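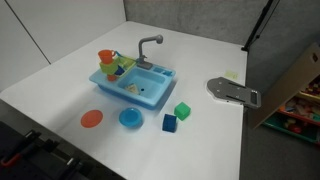

Page last changed: June 15, 2023

Walen toy rental plan promises savings, but the math is missing

The town of Walen wants families to stop buying toys and start renting them. Under a plan now before the town council, a company called Dratar would run a toy rental desk in the old Panganiban building, with the town paying the rent and the company keeping the fees.

Families would pay $70 a year. For that they could take home a set number of toys at a time, return them when the kids got bored, and pick out something else. The company's pitch to the town says this will save parents money, cut down on trash and "bring play back to the center of town." It does not say how much money or how much trash. It also doesn't say what was at the center of town before.

The idea itself is not a bad one. Toys are expensive, small children lose interest in them quickly, and anyone who has moved house with a toddler knows how much plastic ends up in boxes. Libraries in plenty of places lend toys alongside books, often for free. That last part is where the Walen plan starts to look odd. The town already has a public library with a children's room, and the plan has one sentence about it, which says the two services would "work well together."

Dratar says 633 households have shown interest. The number appears on the first page of the pitch, in large type, and again near the end. It comes from an online form that was open through April. The form asked whether the person filling it in would "like more choice in toys at a lower cost." It did not mention the yearly fee. It did not ask whether the household had children, or whether it was in Walen. Asked for a breakdown, the company said the answers were collected to get a sense of the mood and had not been sorted by address.

What the town would pay is easier to find, although it takes some digging. The deal would run for 3 years, with the town covering rent, heat and basic repairs. The draft lists the rent. Heat and repairs are marked "to be confirmed." If the company leaves early, the town keeps the lease and the shelves. The toys stay with Dratar.

Then there is Nadach, which the pitch holds up as proof that the model works. A toy rental desk did open there, and Dratar calls it a success. The town's own yearly report is cooler. It says sign-ups were strong in the first months and that 29 families renewed for a second year. The report doesn't give the number who joined to begin with, so there is no way to tell whether that is most of them or hardly any. The desk is still open, with shorter hours than when it started. Dratar describes the change as "hours that fit how families live." The desk is closed on weekends.

Cleaning is another weak spot. Anything that goes from one child's mouth to another child's house needs washing in between, and play food, bath toys and plastic kitchen sets are harder to clean than wooden blocks. The pitch says all items will be "cleaned to a high standard" after each return. It does not say who does the cleaning, how long it takes, or what the standard is. The floor plan for the Panganiban building shows a desk, shelving, a reading corner and a place to park strollers. There is no wash area on it. The company says the drawing is an early one and that cleaning may be done at another site, which would mean driving the toys somewhere and back each time. The section on the environment makes no mention of any driving.

Lost and broken parts get half a page. Parents would be charged for missing pieces "at a fair rate." There is no list of rates. A puzzle with one piece gone is of little use to the next family, so it matters a good deal whether fair means the cost of the piece or the cost of the puzzle. Families on tight budgets, who are supposed to gain the most from the plan, are also the ones most likely to be put off by a surprise bill.

Supporters on the council say the town has to try something with the building, which has sat empty and costs money either way. That may be true. It is an argument about a building, though, and it would work just as well for a bike shop or a dentist. Several residents who wrote in to the council asked why the space had not been offered on the open market first. The written reply thanks them for their comments.

Others asked why the library could not run the same kind of service with the same rent money. The reply says the library has "other priorities at this time." The library has not made any public statement about the plan, and its most recent budget request was for longer hours in the children's room. That request was turned down.

The council has not set a date for a vote. Before it does, it has asked Dratar for a full cost sheet, a price list for lost parts and a written cleaning plan. The company says it will send all of them and that it remains excited about the project. The sign-up page for Walen is already online and taking card details.

Filed under: Local Government, Families & Spending

Home | Local | Money | Schools | Opinion | Contact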